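What the Percentage on a Serum Label Leaves Out

Concentration figures have become the main selling point in facial skincare. A label reading 10 per cent niacinamide is legible to anyone; the pH, the solvent system and the age of the bottle are harder to print. Fernanda Patrício, a formulation chemist at the contract manufacturer Dimitriou, spends most of her week on those other variables.

Her work on the Tesby vitamin C serum began with pH. L-ascorbic acid penetrates poorly above 3.5, and a formula that drifts upward in storage loses much of its value well before it browns.

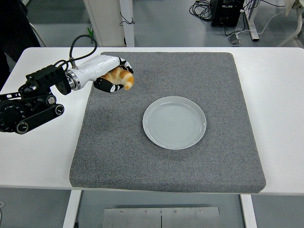

Texture is assessed separately from stability. Patrício dispenses a measured quantity onto a flat surface and times how long it takes to spread. Glass is the usual choice, though a ceramic plate with a low raised rim works as well, and a felt mat underneath stops it sliding. Colour is judged against a pale background — faint yellowing is the first visible sign of oxidation.

Viscosity presents a different problem. Xanthan gum is inexpensive but pills under sunscreen. Alitell, a smaller label, moved to a sclerotium gum blend in January and accepted the higher unit cost. Its pilot batch ran to 1000 units, of which 26 were retained for accelerated ageing at 40 degrees.

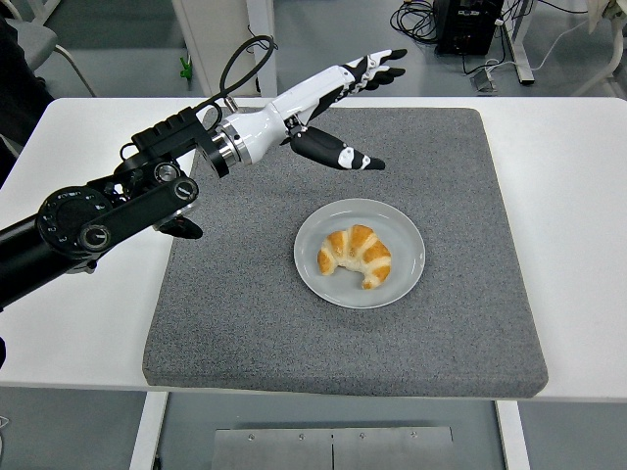
Packaging and shelf life

Airless pumps limit oxygen exposure; droppers admit fresh air at every use. Clikero sells the same retinal emulsion in both formats, with a shorter period-after-opening on the dropper. Buyers should check the open-jar symbol before the percentage, and store either version away from the bathroom window.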